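The Cozy Game Release Calendar Is Selling You a Date

Every winter the same thing happens. A small publisher puts out ninety seconds of soft piano and watercolor menus, a storefront listing goes live a little early, and a game that was "coming soon" for three years is suddenly coming on a particular morning. People cheer. I used to cheer too. These days I mostly check how many times the date has moved.

Take Gasiddale, the village-restoration game from the studio Bailly, which is now listed for February on handhelds. The new trailer went up Wed 26 January. It is a handsome thing. You inherit a mill, you fix the mill, a neighbor brings bread. What the trailer doesn't show is a single menu, a loading screen, or any stretch of play longer than a few seconds, and that bothers me more than it seems to bother anyone else.

The handheld version is a port. The computer version has been out long enough to collect 578 player reviews on the store page where I bought it, and I read all of them over a weekend I won't get back. Most are kind. A good number of the kind ones also mention that the game slows to a crawl once the village fills up, and that the save file sometimes forgets what you planted. The store page for the handheld release says the port has been "rebuilt with care." I would like to know what was rebuilt. Care is nice, but it doesn't tell me if my turnips will be there on Tuesday.

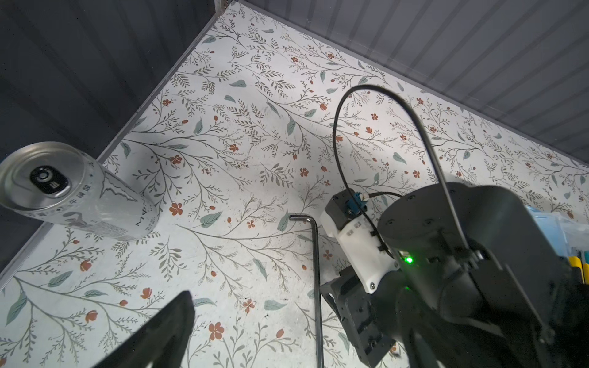
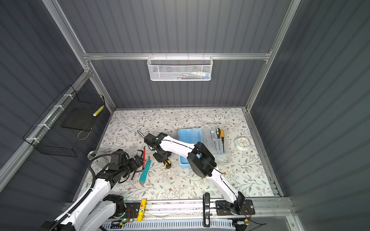
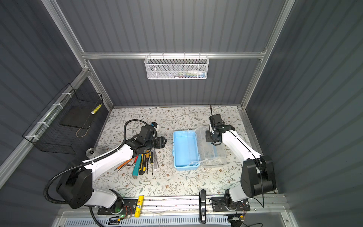 Leaf-and-flower print at three angles, with ribbed gray walls behind.

Then there is the matter of what counts as a full game. Bailly's last release, Rurkutbridge, sold itself on 344 quests. I finished it, and I can report that a large share of those quests involved carrying a basket from one end of a bridge to the other. Some were the same basket. The number was true in the way numbers on boxes usually are, and it told me nothing about whether I'd enjoy an evening with it. I did enjoy a few evenings with it, early on, before the bridge wore me down.

Gasiddale doesn't advertise a quest count this time, so maybe somebody was listening. It advertises "endless seasons" instead. I have questions about that as well. In the computer version, the seasons repeat after 10 in-game years with no new dialogue at all, and the baker tells you about her sister's wedding again as if the cake had never been cut. If the port changes this, the trailer would have been a good place to say so.

None of this would matter much if the wait had been short. But the handheld port was first promised two years ago, then moved for "polish," then moved again with no reason given. Each delay came with new artwork. I have nothing against delays - a late game that works beats an early one that doesn't - but a studio that keeps asking for patience could show what the patience bought. Ten minutes of unedited play on the actual hardware would do it. Put it on in the background, let somebody walk through the village at harvest time with every house built, and let us see if it stutters.

Bristby did exactly that before its own port last year. The footage was dull. The game dropped frames in the rain and there was a long pause going into the tavern, and the studio left both in. I bought it the first day, knowing what I was getting, and the rain still looks rough and I still play it.

There's also the price. Gasiddale on a handheld will cost more than the computer version does now, and the deluxe edition adds two outfits and a digital art book. The outfits are hats. Preorder customers get them early, which means that the people with the least information are offered the most encouragement to pay. That has been normal for so long that complaining about it feels like complaining about the weather, but I'm going to keep doing it.

I expect Gasiddale will be pleasant. The mill looks lovely, the music is good, and I'm as weak for a well-drawn loaf of bread as the next person. If you've been waiting for it, you can probably stand to wait another week past launch, until people who don't work for the studio have filled up a village and reported back. I'll be holding on to my money until then. My old save on the computer still has no turnips in it.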